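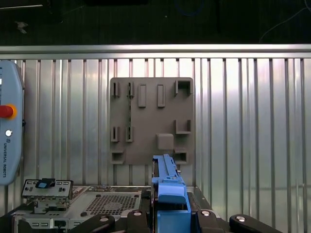 Server work at the Skemow bench, with the parts panel behind.

About us

Sinis is a small company with one big enthusiasm: writing good working rules for robots that handle computer hardware. We set up robot cells for server maintenance, we run them ourselves, and we write down what we learn in a form that other workshops can pick up and use.

Leonora Saludo started the firm after years of repairing servers by hand. She had a drawer full of manuals telling her how to treat a hard drive and another drawer telling her how to stay safe near a robot arm, and the two drawers never mentioned each other! The first version of our house rules was her attempt to put them in one binder. We still call it the binder, although it has been a set of shared pages for ages.

Baiba Adomaitis joined soon afterwards to look after the Ponis rules, our name for everything to do with gripping, carrying and seating a part. She is the person to write to if you disagree with one of them (please do, she loves it).

What the rules cover

There are 60 rules in the current edition, dated October 9, 2020. Some are very plain. The teach pendant hangs where the operator can reach the emergency stop without stepping round the bench. Every holder on a parts panel has a fixed position in the program, and if a holder is moved, the program is checked before the next run. Cables are routed clear of the arm's whole reach, including the bits of it you think it will never use.

Others took us a long while to agree on. Drive caddies are our favourite argument. We ask that the gripper holds the caddy by its frame and keeps off the circuit board and the connector pins, that it lines up fully with the bay before any push begins, and that the force limit is set for the part in hand. If the limit trips, the arm stops and a person looks. It does not try again by itself.

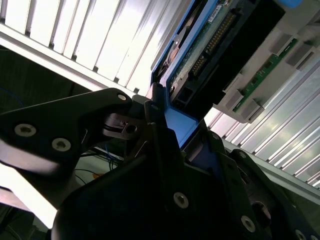
How we work with others

Most of our visitors come from repair shops and colleges, and we like having them at the bench with their sleeves rolled up. A Yap day is our open session for anyone who wants to go through the rules with the robot switched on. We hold groups to four people so that everyone gets a proper turn on the pendant, and the next round is in May.

We read every comment on the rules and answer it, and a change goes in only when two of us have tried it on the real cell. Bring your awkward parts, your odd brackets and your half-written procedures. We would love to see them.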